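Jun 9, 2018

What a good day! I finally got to the clothes, and I mean all of them – the two drawers that stick, the hooks behind the door, the bag under the window that has been sitting there since December. I dumped the whole lot on the bed after breakfast and only then thought about where I was going to sit.

Tharushi told me on the phone last night that the trick is to start with the biggest, darkest things, so you feel like you're getting somewhere fast. She's so right! Navy first, then. I seem to have been buying navy for years without noticing. Every time I go into a shop I must walk straight to the same rail.
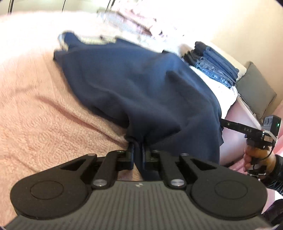

I tried her way of folding, too. You lay the thing face down, bring the sides in, then fold up from the bottom in thirds until it will stand on its own. My first one flopped over. So did the second. Then I slowed down and smoothed each fold with the flat of my hand before making the next, and it stood up like a little book! I was so pleased I sent a picture to Nilmini, who wrote back "who are you and what have you done with my sister."

Put the radio on around the halfway mark and sang, badly. They were playing that program with the old film songs and I knew far more of the words than I expected. Stopped for tea and the last of the coconut cake. Must ask Sumaiya how she keeps hers so soft, mine always dries out by the second day.

The pink bedspread needs a wash, now that I've had a proper look at it in daylight. I love how it goes with dark blue, though. I might look for a cushion in that same blue, or even curtains, if Matvii will put the rail up for me again. He offered, so I'm holding him to it.
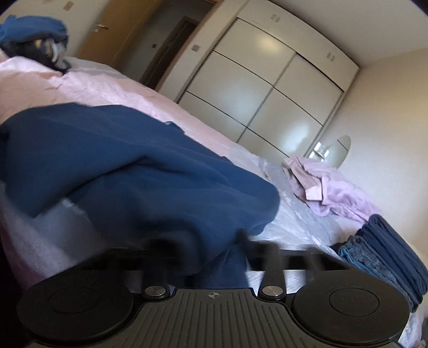
Three piles by lunch: keep, give away, mend. The mend pile is the one that worries me. It's mostly missing buttons and one hem, nothing hard, but I know myself. I've put it on the chair with the sewing tin on top so I have to move it every time I want to sit down. The give-away bag is for Nusrat, she has a cousin just starting a new job who is my size and can use some decent tops. I hope she likes them! I did pull one gray cardigan back out of the bag. Then I put it in again. Then I pulled it out. It's in the drawer now and I'm at peace with that.

The best bit was opening the top drawer this evening just to look. Everything standing in rows, and I can see every single thing I own without digging. I opened it again after supper. I also rubbed a candle stub along the runners and it slides beautifully now – why did I put up with that sticking for so long?

Tomorrow the shelf with the sheets and towels, if my back allows. Need to buy navy thread and more tea.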